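Dec 10, 2025

I drove out to Brasalville for the open day at Cellance. It's a small robotics outfit that rents the back half of an old parts building, and my cousin had forwarded me the invitation because she knows I spent 40 years around packaging machines. There were more cars in the lot than I figured on. They asked us to sign a sheet and wear a paper badge, and then we stood by the coffee until somebody came to get us.

Wendelin Eberhard gave the introduction. He runs the place with one partner and he talks fast. The company makes hand-held grippers that a person carries around and uses to do ordinary jobs, like picking up a cup or closing a drawer. Each one has a camera on it. The recordings go into training a robot arm, which wears the same kind of fingers, so what the camera sees in a person's hand is close to what the arm will see later. He said they have 3,000 recordings of one single task, putting a lid on a jar, and they still want more.

I asked why they don't just program the arm. That's how we did it at Astton, where every motion was taught point by point and the product had better be where it was supposed to be. Wendelin said that works fine if the jar is always in the same place. In a kitchen it never is. Fair enough.

## The workshop

After the talk they split us up and my group went through to the workshop. I liked this part best. It's one long room with a concrete floor, a brick wall at the far end and tube lights overhead, and people were working in there while we walked through. They didn't stop for us, and I was glad of it. I've been on plant tours where everything gets shut down and wiped off first and you learn nothing.

Salma Badawi took us through the gripper itself. She does most of the mechanical design. The jaw pads are rubber with fine ribs on the inside, and she passed around a few old ones so we could feel the difference. The early pads were smooth and dropped anything with a shine to it. The ribbed ones wear down, though, and she has been changing them after 200 hours of use. She's testing a harder rubber now and should know by January if it's any better.

She also explained the black-and-white square markers, which I had taken for some kind of inventory label. A camera can pick one out and work out where it is and which way it's tilted. We used reflective tape and a photo eye for that kind of thing, and all it could tell you was yes or no.
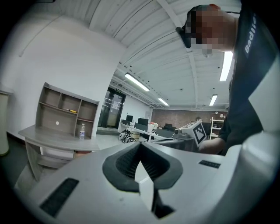

## Trying it myself

They let anybody who wanted to have a turn. The job was to pick up wooden blocks and set them in a tray. You squeeze the handle and the fingers close, simple as that, but it takes some getting used to because you have no feel in the fingertips. My first block went on the floor. By the end of my turn I was doing all right, though my wrist was sore. Salma said the wrist is the main complaint and the next version will be lighter.

Then they ran the arm, which they call Simon. It did the same blocks. It was slow, slower than me, and it stopped twice and had to be started over. One time it went back for a block it had missed, without anybody touching it, and the man next to me said "huh" out loud. At Astton a missed pick meant a jam and a red light and me walking over there with a screwdriver.

Wendelin was straight about the numbers. On a tray of mixed items they get 65 percent right with no help. No factory would take that and he said so. He thinks it'll come up as the recordings pile up. I'd like to see it run a full shift before I say anything one way or the other.

I stayed until the coffee was gone and drove home by the river road. If they hold another one I'll go, and I'll bring my old wrist brace.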